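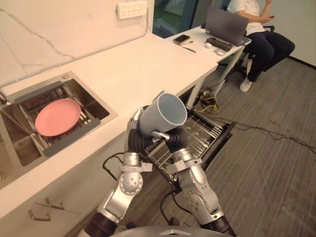 Becher in Weiß bis Hellgrau, innen blassblau: auf solchen Tönen fällt jeder Teerand auf.

Teeränder, Kalkschleier und das leidige Spülbecken
15. Juli 2026, von Adanech Zeleke

Wir haben in Cilldale Wasser, das so hart ist, dass ich nach dem Einzug dachte, der Wasserkocher sei kaputt. War er nicht, er war nur von innen weiß. Inzwischen habe ich mich damit arrangiert und schreibe mal auf, was bei mir in der Küche funktioniert (und was ich mir hätte sparen können).

Fangen wir mit den Teerändern an. Ich trinke bis zu 12 Tassen am Tag, im November eher mehr, und schwarzer Tee plus hartes Wasser gibt diesen braunen Film, den kein normales Spülmittel beeindruckt. Ein gestrichener Teelöffel Natron in den Becher, ein paar Tropfen Wasser dazu, mit dem Finger oder einem weichen Lappen reiben, ausspülen. Fertig! Wer viele Becher auf einmal hat, legt sie in eine Schüssel mit warmem Wasser und einem guten Esslöffel Natron und geht ins Bett. Scheuermilch nehme ich für Becher gar nicht mehr, meine alten Lieblingstassen haben davon feine Kratzer bekommen, und genau da setzt sich der Tee dann erst recht fest.

Kalkschleier sind eine andere Baustelle, da hilft Säure. Ich rühre mir Zitronensäure aus der Tüte an, zwei Esslöffel auf 1000 ml kaltes Wasser. Kalt ist wichtig, heiß angesetzt gibt es mit dem Kalk gern einen hartnäckigen Belag, den man dann erst richtig verflucht. Im Wasserkocher lasse ich die Lösung eine halbe Stunde stehen, kippe sie weg, koche einmal klares Wasser auf und schütte auch das weg. Essig geht auch, aber dann riecht die ganze Küche nach Gurkenglas, und an die Gummidichtungen lasse ich ihn ungern. Marmor und andere Kalksteine bitte weder mit dem einen noch mit dem anderen putzen, das gibt matte Flecken, die bleiben.

Plastikschüsseln sind mein persönlicher Endgegner. Fettfilm! Man spült und spült und es quietscht einfach nicht. Was bei mir klappt: vor dem Spülen mit Küchenpapier trocken auswischen, dann Spülmittel pur auf den Schwamm und erst danach Wasser. Tomatenflecken gehen mit Öl besser weg als mit Wasser, also ein Tropfen Speiseöl drauf, verreiben, dann wie gehabt. Den Rest erledigt die Sonne auf dem Fensterbrett, das dauert halt ein paar Tage.
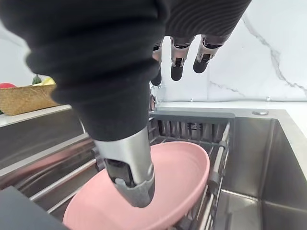

Asnakech Tsegaye schreibt dazu, sie lasse fettige Schüsseln nie im Becken stehen, wenn dort noch Teebecher liegen, sonst habe am Ende alles den Film. Sie spült erst Gläser, dann Becher, dann Besteck, die Schüsseln ganz zum Schluss und mit frischem Wasser.

Stimmt natürlich, so hat meine Mutter es auch gemacht, und ich bin bloß zu faul, das Wasser zu wechseln. Ich gelobe Besserung.

Noch kurz zum Abfluss: einmal die Woche das Sieb raus, mit einer alten Zahnbürste drumherum schrubben, heißes Wasser aus dem Hahn nachlaufen lassen. Und den Schwamm hochkant hinstellen, damit er trocknen kann.

Zuletzt aktualisiert: 15:20 Uhr

Ähnliche Beiträge
Backblech einweichen ohne Badewanne
Gusseisen einbrennen, zweiter Versuch
Holzbrettchen ölen: welches Öl und wie oft
Was ins Gefrierfach darf und was nicht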